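I bought the Woter peel-and-stick wallpaper in July, two rolls of the wide size, to do the alcove in our spare room. It came to £168 with a seam roller and a plastic smoother thrown in. I have lived with it long enough now to say what is good and what isn't.

The paper is thicker than the Baumgart I used in the hall, and it stays flat when you cut it. The backing peels off in one go if you start at a corner. You get a fair amount of time to lift and move a piece before it grips, though after 10 minutes mine would not shift without stretching. The first drop went up crooked and I had to bin it.

Pattern matching is the hard part. The repeat is long, so there is a lot of waste, and the printed trim line on my second roll was out by 9 mm at one end. Measure from the pattern and ignore the line. Busy florals hide a bad join better than stripes - worth knowing if your walls are as uneven as ours.
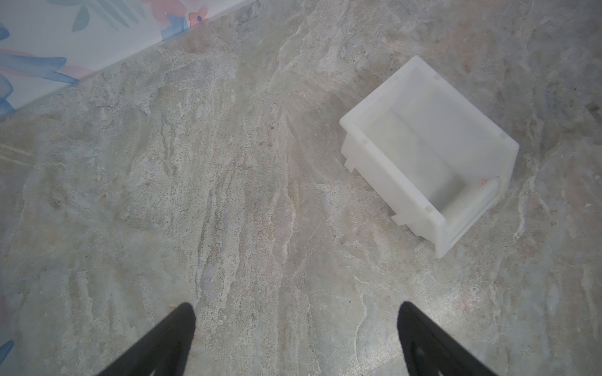
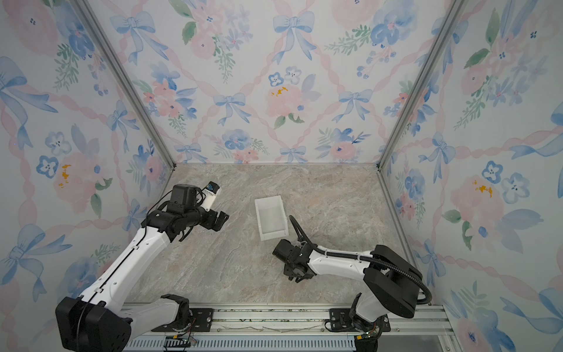
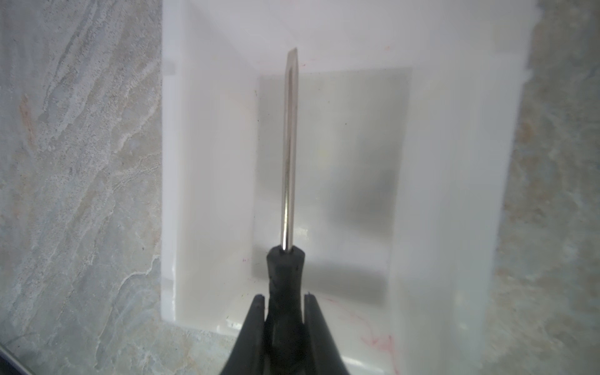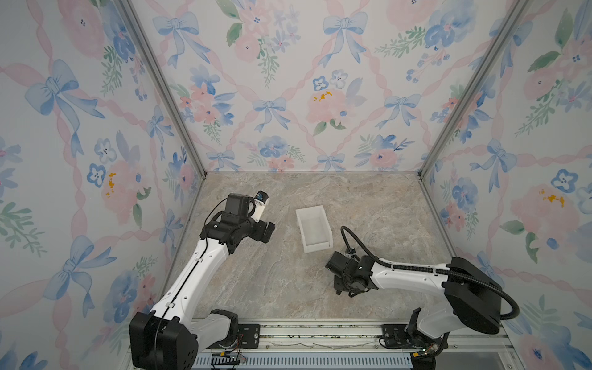
*Floral wallpaper with a marble-effect floor (first, second and fourth photos); screwdriver in the third.*

Take socket covers off before you start, with the power off at the board. I tried trimming round one and it looked poor.

Cleaning is fine with a damp cloth. I would not put it behind a cooker. One corner near the radiator has lifted twice, and the Rurnitz border adhesive has held it since.

The seam roller is decent. The smoother is not - it has a rough edge that left two faint marks, so I wrapped it in a tea towel and carried on. Bultanitz sell a felt-edged one and I would get that first.

Delivery took 19 days, which is slow, and the rolls had different batch numbers. The shade was close enough for me. Check yours before opening the second one, as they won't take back an opened roll.

Four out of five for the paper, two for the tools.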